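Notes from a call with Marites Buenaventura, who runs the cloth handling work at Pluvetia. Typed up fast, quotes checked agianst the tape.

Main result first. Policy trained on 206 demos from real homes beat the one trained on lab demos, same cloth set. 69 percent of folds finished versus 40. "Same model, same training time. We only swapped the data."

Why? She blames the lab table. Flat, white, nothing on it. "The model learned the table. Put a print under the cloth and it lost the edge."

So they moved to beds. Two hand-held grippers, one per hand, people fold the way they would at home. Dark cloth was the hard case at first, folds barely show up.
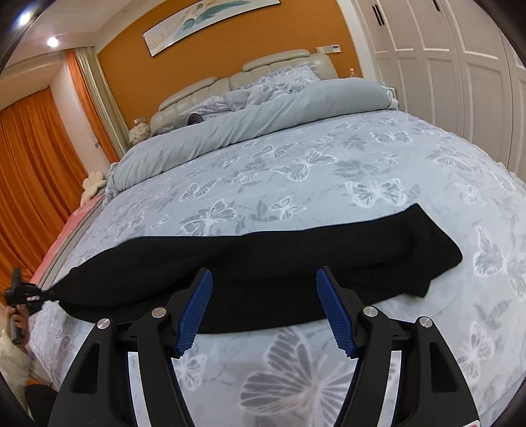

"Pinch one end first, then go find the other. We didn't script that, people just do it." Brian Shemweta did the labeling and threw out 28 runs where tracking dropped.

Still open: soft matresses. The cloth sinks with the surface and the depth guess goes off. She wants another round in July, more rooms, fewer rules. "I'd take messy over neat at this point."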